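Garetti Suturing Study - Minutes of the Project Meeting, 11th October
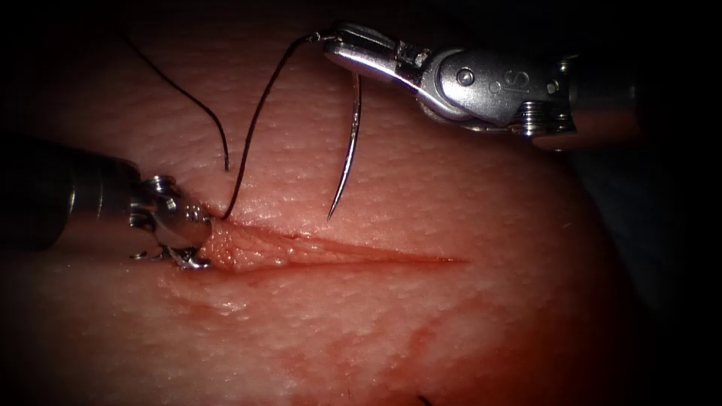 What did we want to find out with this study? Whether a model trained on recorded stitches, each one labeled by phase, makes better needle passes than the same model trained on the same stitches with no labels at all.

1. Welcome and previous minutes

The chair thanked everyone for coming, and especially those who joined from the Flimisine office at what must have been a very early hour for them. The September minutes were accepted with one correction: the item on thread tension should have read "postponed" and not "completed." The person who wrote "completed" (your minute taker) apologizes and is glad somebody reads these things so closely.

2. Results from the Flavia model

The modeling group gave a long and very clear presentation, which ran past its slot, though everybody was happy to let it run. The full training set now stands at 500 recorded stitches. After the quality check, 476 were kept. The others were dropped mostly for gaps in the joint readings, and a few because the two arms' clocks had drifted apart.

Both versions of Flavia were then tested on the same 97 trial stitches on tissue pads. The labeled version did better on entry point and on the distance between entry and exit. On the time taken per stitch there was no difference worth reporting, and the group was careful to say so before anyone could ask. The handover of the needle from one arm to the other is still the weakest phase for both versions, and there was a good deal of friendly argument over why. One view was that the handover labels are too coarse, so that regrasping and pulling through get lumped together. The other view was that the trouble begins earlier, with how far along its curve the needle is held before the first bite. It was agreed that both ideas deserve a proper look and that neither should go into the paper as an explanation yet.

A question came up about whether the left arm should be scored at all during the bite, as its job there is to hold the wound edge. The meeting felt it should. A poor hold makes for a poor entry however well the needle is driven, and at the moment the score sheet gives no credit for a good one. A simple three-point scale was suggested and warmly received.

3. Labeling method

The labeling group reported that two people had labeled the same 14 recordings without seeing each other's work, and that they agreed well on the start of the bite but much less well on its end. After some back and forth - and a sketch on the whiteboard that was later wiped off by mistake - it was decided that the bite ends when the needle tip first shows on the far side of the wound. The written guide will be changed to match. The older labels will be checked against the new rule, starting with the same recordings.

4. Comparison with the Chan method

We have promised for some time to compare our results with the Chan method, which places the needle by planning and uses no learning. The code now runs on our setup, but the camera calibration it expects is in a different format. The software group thinks this is a small job and asked, very reasonably, not to be held to that.

5. Paper draft

The introduction and methods sections are in the shared folder. Comments are welcome from everyone, including those who feel it isn't their area. The results section will wait for the left arm scores.

6. Actions

Labeling group: update the guide and recheck the older labels.
Modeling group: rescore the trial stitches with the left arm hold included, and split the handover phase in two for a first test.
Software group: convert the calibration files for the Chan comparison.
Everyone: read the draft methods section before the next meeting.

7. Any other business

Fresh tissue pads have been ordered. Please write the pad number in the log before starting a run, as several entries from September have none.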